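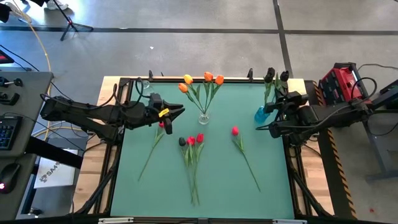 Podunero Ad Awards Records
Data card, version 2

Summary

Podunero is a table of entries and results from regional advertising awards. Each row is one campaign entered in one category. The present release has 2223 rows from 149 award categories. It was prepared by Tarık Dursun at Militz and last changed on 17 May 2025.

The records come from printed award programs, result sheets which the organizers sent to us, and the archive of the agency Taşdemir, who kept almost everything. We typed the printed material by hand and a second person read it again.

What is in the files

entries.csv – the main table, one row per entry
categories.csv – category names as printed, with our short code
agencies.csv – agency names and their older names
notes.txt – remarks on single rows, in free text

Columns in entries.csv

entry_id: a number, never used again if a row is deleted
year: the year of the ceremony, not the year when the campaign was running
advertiser: the client company, spelled as in the program
agency_code: link to agencies.csv
category_code: link to categories.csv
medium: tv, radio, print, outdoor, online, mixed
result: gold, silver, bronze, shortlist, none
source: program, sheet, archive

An empty cell means that we do not know. The word "none" in the result column means that the entry was in the competition and received nothing. Please do not mix these two when you count.

Advertiser of the year titles

These titles are given to a company and have no single campaign behind them. In the first version we put them in the main table with an invented campaign name, and this made trouble for several users. Now they have category code ADV and the campaign field is empty.

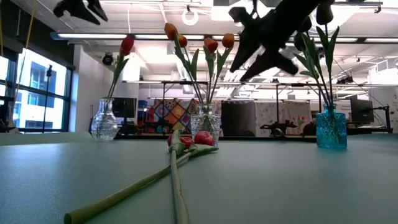

Can I use the table to compare how successful two agencies are?
Only with care, and only inside the same year and category. For 699 rows the source is a list of winners, so the losing entries are missing and the share of wins looks higher than it was.

Known problems

Agencies that merged are listed under the name they had on the day of the ceremony. If you want one line per present company, use the column merged_into in agencies.csv. It is complete for Pustanell and its daughter offices, less complete for the small ones.

Some organizers changed the meaning of "shortlist" over time. In older programs it can include the winners also. We did not correct this, but the rows are marked in notes.txt.

Accents in names were lost in a part of the sheets. We restored them where we had a printed program to check against. The others stay without accents until we find one.

The categories "outdoor" and "ambient" were one category in the early years – we coded all of them as outdoor.

Reading the files

All files are UTF-8, separated by semicolon, with a header line. If your spreadsheet program opens everything in one column, choose the semicolon in the import window.

Changes since the first version

ADV rows separated from campaign rows.
Duplicate entries from the Taşdemir archive removed in February.
Column source added.

Corrections

Send the entry_id, the value you believe is right, and a scan or photo of the page where it is printed. Corrections without a source are kept in a list and are not entered in the table.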